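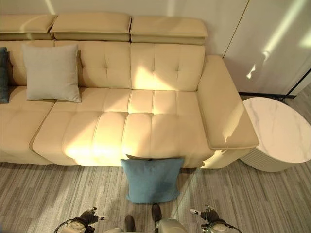 Valside, January

OK, sofa thread! I have sat on this thing every night for two winters and I'm still finding new ways to love it. Big, cream, puffy, catches the sun like a cat.

It's a Stelodis, secondhand from the Kerslake outlet. $700 with delivery, and the delivery guys got it through the front door on the second try. I was ready to take the door off its hinges.

The headrests are adjustable. I keep mine folded forward. My sister likes them up for movie night, so they go up and down a lot, and the hinges still feel nice and firm.

My favorite part is the middle seat. It sticks out farther than the one next to it, so you can get your whole legs up there. There is a line for it at my house. I usually win by getting up at 7.

Now the tufting. All those little stitched squares and button dents look so good, and every single one of them is a crumb bowl. I eat a lot of toast. You see the problem.

What works for me: soft brush on the vacuum, lowest setting, along the long seams first and then across the short ones. Then a dry paintbrush for the button dents. A cheap one is fine, mine was in the garage.

After that I wipe it with a damp cloth and a tiny bit of Restley soap – tiny! I used way too much the first time and spent the afternoon wiping it back off. 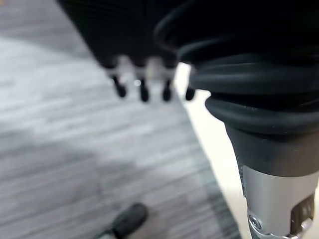 Same place, same day.

Pillow talk. Light gray one with the thin piping stands up on the left, and the dark teal-blue one goes beside it, right at the end. I tried mustard for a while and it just vanished into the cream once the sun came in.

About that sun: yes, I know it can fade a sofa. I pull the shade in summer. In January I can't bring myself to do it, that warm patch on the front of the seat is the best spot in the house.

Whole routine takes me 10 minutes if I keep up with it. If I skip a couple of weeks it takes a podcast and a half, and I find a lot of popcorn.

Someone asked if I'd buy a light sofa again. Yes! Same color, same squishy squares. Maybe with fewer squares.

Next up is the gap behind the seat cushions. I've got the flashlight ready and I'm missing two pens and a very good spoon.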